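3.2 Grip wear and how it changes the feel of a field hockey stick

Usha D'Souza
September
2 min read 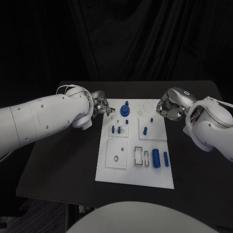 Grip tape gets far less attention than the head or the bow of a stick, and we think it deserves a lot more! Players in the Clomavdale league told us again and again that a fresh grip made an old stick feel new, and we wanted to know how much of that shows up in measured play.

We followed 26 players through one season. Each used the same stick throughout, wrapped at the start with Warneck cushioned tape, and each filled in a short form after training (3000 forms in all, a lovely pile to work through). Players scored comfort, slip and control on the reverse side. We then set the slip scores against hours of use.

The curve stays almost flat for the first 50 hours and then climbs quickly, with the steepest part at 74 hours. What delighted us is where the wear begins. The top hand turns the stick while the lower hand lets it rotate, so we expected the upper section to go first. In most sticks it was the lower edge of the wrap that thinned, right where the right hand slides during a drag flick.

Defenders wore their tape more slowly than midfielders, and the goalkeepers, whom we left out of the slip scores, hardly wore it at all. Section 3.3 repeats the test with Rebane chamois tape.

Mean slip scores were worked out by hours of use, for outfield players only.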